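Ticket 967: right gripper jaw drifts open while holding small cylinders
Project: Kravets two-hand tabletop kit, student build
Status: Open
Opened: September 13, 2019
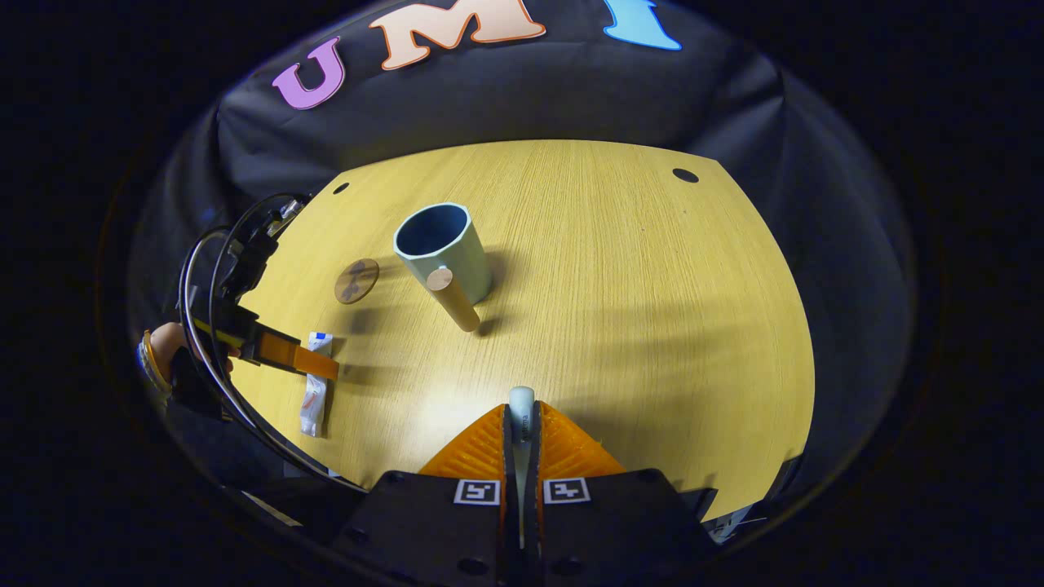

Kravets bench: Is the drift on the right side only? We had the same complaint on our kit and both sides were doing it, so we lost an afternoon swapping fingers that were fine. Please log the jaw width for both sides before you take anything apart.

Reply from ticket owner:
Logged both. Left side holds its value. Right side starts where it should and opens slowly while the trigger is held still. The log says the jaw moved 2 mm over a hold. That is enough to drop a small cylinder but not enough to bother the cup, so it went unreported on the cup task.

Setup for anyone picking this up:
Two hand-held grippers, one per hand, orange fingers on both. Tabletop items are the cup, dowel, coaster, white tube and small white cylinder. Task is to pick up the cylinder with the right hand while the left hand goes for the tube. Software is the Fustwood build we were all told to use for the class. No local changes.

Steps tried

1. Restarted the Fustwood logger and zeroed both grippers with the jaws closed. No change on the right.

2. Cleaned the tags under the right fingers with a dry cloth and ran the tag check. Both tags detected for the whole run. Jaw width is computed from those two tags, so I wanted to rule out a bad reading. Measured the gap with calipers at the start and end of a hold and it agreed with the log. The jaw really is opening.

3. Swapped left and right fingers. Drift stayed with the right housing. Swapped them back.

4. Swapped cables at the connector end. Drift stayed on the right. Cables back as they were. Whoever does this next, label them first. I had them crossed for one run and the log from that run is useless. It is file 263, do not use it.

5. Took off the right housing cover. Return spring looks the same as the left one. The set screw on the trigger linkage turned by hand, which it should not do.

Update:
Tightened the set screw and ran 375 short holds with the small cylinder from a script that beeps when to squeeze and when to let go. Drift was gone for most of the session and then came back near the end. Set screw was loose again when I opened the cover.

Kravets bench: That matches ours. The Vutumska assembly sheet skips thread locker on that screw. Use the removable kind and leave it overnight before you run anything. Also check that the screw is sitting on the flat of the shaft. Ours was a quarter turn off and had been chewing a groove.

Reply from ticket owner:
Ours is off the flat too. There is a mark on the shaft but I can still get the screw to seat. Applied removable thread locker and put the cover back on. Right gripper is on the shelf with tape on the trigger. Please do not pull the tape.

Still to do
- Repeat the full run of holds after the locker has cured
- Same check on the left gripper, even though it is not drifting
- Ask Zastari for a spare shaft in case the groove gets worse
- Send a correction for the assembly sheet to Vutumska

Leaving this open until the repeat run is in. If you need a right-hand gripper before then, use the one from the other station and write its number in your log header.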